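Six years in rented rooms and I finally have a bag system I can keep. Small thread, for people who have one drawer full of plastic bags that doesn't close any more.

1. The bags for the bin should live where the bin lives. Mine were in the kitchen and the bin is in the other room, so I walked for each bag. In June I moved them to the wall.
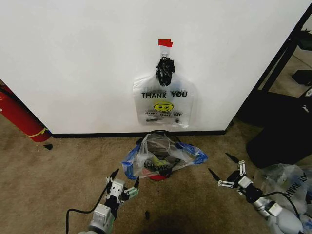 The bag corner. One hook, one piece of red tape.

2. The holder costs nothing. Take a thank you bag from a takeaway, hang it by the handles, and push the other bags in from the top. I looked at a metal one from Nornari for 800 and closed the page.

3. Black bags go in the top, the thin see-through ones become liners. Fold the liner over the rim, otherwise it slides down the first time you throw in something heavy. Small scraps I pick up by hand before I vacuum – they block the brush.
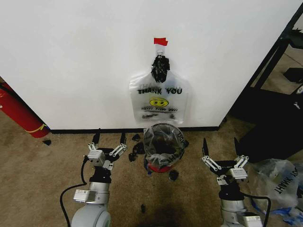

4. About the hook. The sticky ones don't like my wall. I lost two from Kimudora, one in the night with a big noise. Clean the wall, let it dry, wait 8 hours before you hang anything. I put tape over the top as well. It is not beautiful but I sleep.

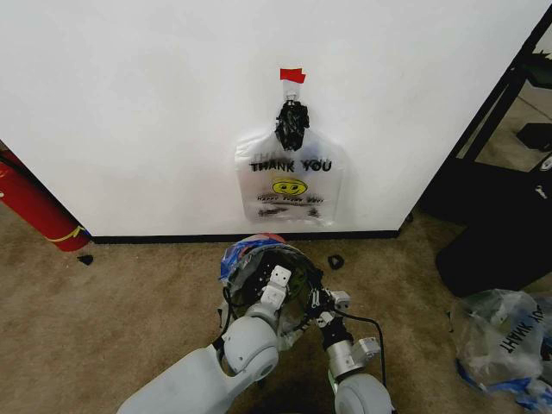 And please don't fill it too much. When the neck becomes fat, the bags come out three together and you must push two back. I stop when it feels tight, and the rest goes to the shop in Alvarado Street where they take bags back.

5. Somebody asked if the bin is not too small. For one room it is enough, I change it every second day. A bigger one means I wait longer, and then it smells. The red colour also helps me, I don't kick it in the dark so often, and with the bags hanging just over it I can change the liner without standing up.

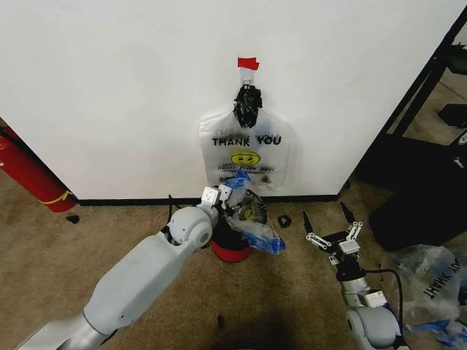 6. Next is the shelf from Grurka, still in its box. I will write when I have found all the screws.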